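Turismo y bienestar. Apuntes de la sesión 6
El mar como remedio: qué se afirma y qué se mide

Casi todos los folletos de costa repiten que unos días junto al mar «curan». Conviene preguntar de qué, a quién y durante cuánto tiempo. El texto de Hsiu-ying Yuen que leímos en mayo encuestó a 245 huéspedes de un balneario de Liswood el último día de su estancia. El 20 % no terminó el cuestionario y de ellos no se dice nada más. Mal comienzo.

Además, quien puede pagarse la semana suele dormir mejor ya en casa. Sin grupo de comparación no sabemos si descansa el mar o descansa no trabajar. 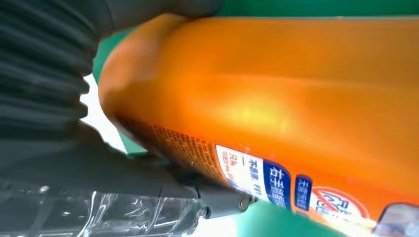 Chia-jung Yen intenta corregirlo con viajeros de interior (valle de Brotow) y un seguimiento a las 6 semanas. La diferencia entre costa y valle casi desaparece. Yen lo llama «efecto latente»; yo lo llamaría ausencia de efecto, pero discútanlo.

Para la próxima clase:
Leer el capítulo de Krūmiņa sobre nostalgia y vacaciones familiares, solo la parte de método.
Buscar un anuncio de playa con una promesa de salud y anotar qué dato la sostendría.
Quien no tenga el libro, signatura 721 en la biblioteca.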